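루르코라 그리퍼 키트, 이번 주부터 대여도 됩니다 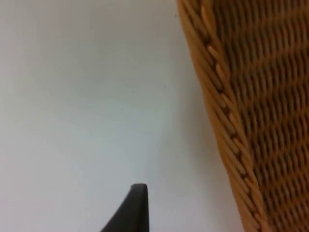 엮은 바구니 옆에 보이는 그리퍼 손가락. 손목 카메라 화면.

지난 7월에 잠깐 소개했던 Rurkora 그리퍼 키트 기억하시나요? 판매처인 Netside가 2020년 10월 10일부터 단기 대여를 시작했어요! 키트 값이 597유로라 저도 장바구니에만 넣어 두고 한참 망설였는데, 이제 5일 단위로 빌려 볼 수 있게 됐네요.

구성은 판매용이랑 똑같아요. 그리퍼 본체에 손목용 소형 카메라, 교체용 손가락 3종, 그리고 연결 케이블(이게 좀 짧은 편이에요). 보증금은 300유로인데 반납하면 돌려준다고 합니다.

제가 요즘 제일 궁금한 건 바구니처럼 표면이 울퉁불퉁한 물건이에요. 매끈한 상자야 웬만한 제품이 다 잡는데, 이렇게 굵게 꼬인 테두리는 손가락을 어디에 대야 할지부터 고민이거든요. 손목 카메라로 가까이서 보면 꼬임 사이 틈까지 꽤 잘 보여서 그 점은 마음에 들어요 :)

같이 쓰는 프로그램은 Brutudell이고, 한국어 메뉴는 아직 없습니다. 경쟁 제품인 Overgaard 쪽은 대여 계획이 없다고 하고요. 신청은 Netside 홈페이지의 대여 메뉴에서 받고 있어요.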